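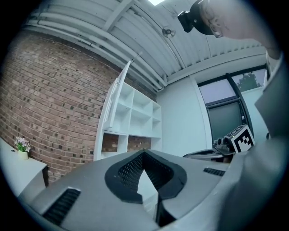

Endville Painters Index

A table of painters who worked in and near Endville, with notes on how each one was trained and how their work was received while they were alive. The field is the small landscape and harbor school that grew up there, plus a few portrait painters who shared the same studios.

What is in it

The main file is painters.csv, with one row per painter. A second file, reviews.csv, holds 1,000 short press notices from local and regional papers, keyed to the painter. Of these, 400 have been read twice and given a tone label. The rest have no label yet, and the tone column is blank for them.

Columns in painters.csv

id: a short code, stable between versions
name_sort: family name first
trained_at: studio or school, if known
medium: oil, watercolor, pastel, print, or mixed
first_shown: year of the first public showing
group: Endville, Gosel, or none
sources: letter codes, explained in sources.txt

The group column follows the exhibition lists. A painter who showed with both groups is listed under the one they joined first. Gosel painters mostly worked indoors and sold through a dealer in town, so they have more sales records and fewer reviews.

Tone labels

There are 4 labels: hostile, mixed, friendly, and neutral. Neutral covers plain listings, such as a line saying that a picture was hung. Sarcasm was hard. Where the two readers disagreed, the notice was marked mixed and the disagree column set to 1. Please check that column before drawing anything from the mixed group.

Known problems

First showings before the Uzor Gallery opened are poorly covered. The gallery kept good lists, and the years before it depend on newspapers.

15 painters have no training recorded. Leave these blank and do not fill them in as self-taught. Self-taught has its own value and is used only where a source says so.

Titles of paintings are given as printed in the catalog. The same canvas may appear under two titles if it was shown again later. Geltlow Bay and The Bay at Geltlow are probably one picture, but they have not been merged.

Watercolors are undercounted throughout. The papers often skipped the watercolor room.

File format

Comma separated, UTF-8, one header row. Years are four digits. Unknown values are empty, never zero.

Changes

The November version split medium from support, which used to share a column. Older scripts that read "oil on board" as one value will need a small fix.

To do

Label the remaining notices
Add the Gosel dealer's stock book
Check the spelling of French studio names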